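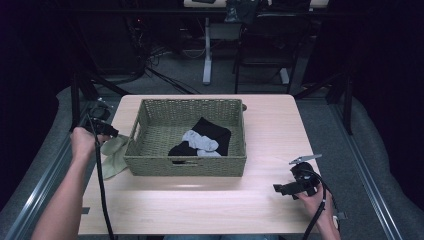

Green basket on the table, a few things in it.

PART-TIME HELP WANTED – Miltance Laundry & Mending, Rustbridge

Posted 6 Apr 2021

Need 3 people for the wash and fold counter, start asap. Mostly mornings, one late shift a week till close. Saturdays rotate.

The work: check in bags, tag, sort, fold, ring up customers. Some light mending if you can sew on a button straight, if not we'll show you. Lots of standing. Bags run up to 50 lbs so you need to be ok lifting.

Pay is 185 a shift for the late one, day shifts a bit less – ask when you call. Paid every other Friday. Free wash for your own stuff, one load a week.

No experience needed but you do have to be on time. Must be 18 or over. Spanish or Ukrainian a plus, alot of our regulars speak one or the other.

We're at 800 Boiko Street, side door, next to the Grivano bakery. Parking in back, not out front, they tow.

Come by before noon and ask for an aplication at the counter, or leave a message on the shop phone with your name and what days you can work. No emails please. Bring ID if your coming in person.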